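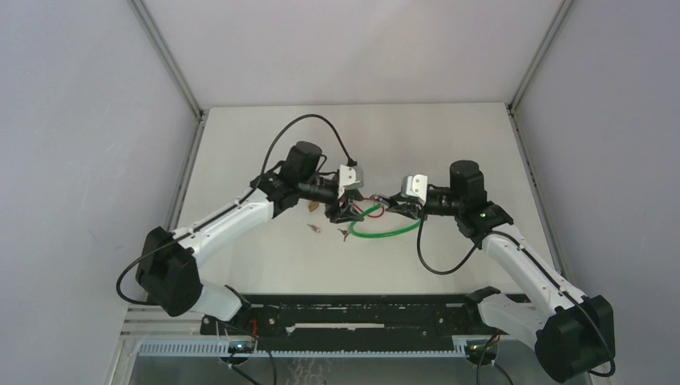 Il range des câbles depuis si longtemps qu'il ne se souvient plus d'avoir commencé. « Au début, c'était un tiroir, dit-il. Ensuite la commode. Puis la pièce. » La pièce, c'est l'atelier commun de Foditz, au rez-de-chaussée d'une ancienne bonneterie, où une association de réparation occupe deux salles et un couloir. Dans le couloir, il y a les câbles. Il en a la charge, ce qui lui vaut un trousseau de clés et un certain nombre de plaisanteries auxquelles il ne répond plus.

Nous nous retrouvons un vendredi, en fin d'après-midi, à l'heure où les gens viennent rendre ce qu'ils ont emprunté. Enfin, une partie de ce qu'ils ont emprunté. Le dernier inventaire donne 1 662 câbles et fils de toutes longueurs. « Dont 590 identifiés. Les autres, on sait que ce sont des câbles. »

Il parle de l'enroulage comme d'autres parlent du vin, avec des regrets. La faute la plus répandue, selon lui, consiste à tourner le câble autour du coude et du pouce. « Tout le monde a vu son père le faire avec la rallonge de la tondeuse. À chaque tour, vous ajoutez une torsion. Au bout de six mois, la rallonge a une opinion, et ce n'est pas la vôtre. » Lui préfère la boucle alternée, un tour dessus, un tour dessous, qu'il enseigne aux nouveaux venus sur un bout de cordelette. La plupart y arrivent en dix minutes et l'oublient en rentrant chez eux.

Pour les fils courts, il a une autre doctrine : ne pas les enrouler du tout. On les prend par les deux bouts, on les laisse pendre, on regarde la courbe. « Un fil en bonne santé fait un creux régulier. S'il casse d'un côté, s'il fait un coude, je me méfie. » Et s'il ne fait rien de suspect ? « Je me méfie aussi, mais moins. »

La couleur l'occupe beaucoup. Le vert, dans son couloir, a droit à un bac à lui. Le rouge aussi, en principe. « Le rouge s'accroche à tout. Vous sortez un vert, vous avez un petit rouge au bout. C'est comme ça, je ne cherche plus à comprendre. » Il a essayé les pinces, les sachets, les rouleaux de carton – les rouleaux ont tenu un hiver – avant d'adopter les boîtes compartimentées de chez Westerberg, dont il dit grand bien, sauf du couvercle. Les étiquettes, il les découpe lui-même. Il avait commandé celles de Gorkora, mais elles se décollaient en février, quand le chauffage se remettait enfin à marcher.

Reste la question des petites choses. Sur toute table où l'on démêle, explique-t-il, il finit par traîner des bricoles que personne ne réclame : un clip, un embout, un éclat de quelque chose. Il les garde dans un bocal. Le bocal est plein, il y en a un deuxième. À ma demande, il en verse le contenu sur l'établi et commente chaque pièce avec un sérieux de notaire. « Ça, c'est un capuchon. Ça, je dirais un capuchon. Ça, non. »

Jette-t-il parfois ? La question le froisse un peu. Il y a bien eu un grand tri, l'an dernier, quand l'association Baltitus a récupéré 50 kilos de cuivre. Il a tout vérifié au testeur avant le départ, et remis 90 câbles dans les bacs. Trois semaines plus tard, quelqu'un est venu demander une prise péritel. Elle était partie. Il en parle encore, les yeux sur le bac des verts, en refaisant une boucle qui ne lui plaisait pas.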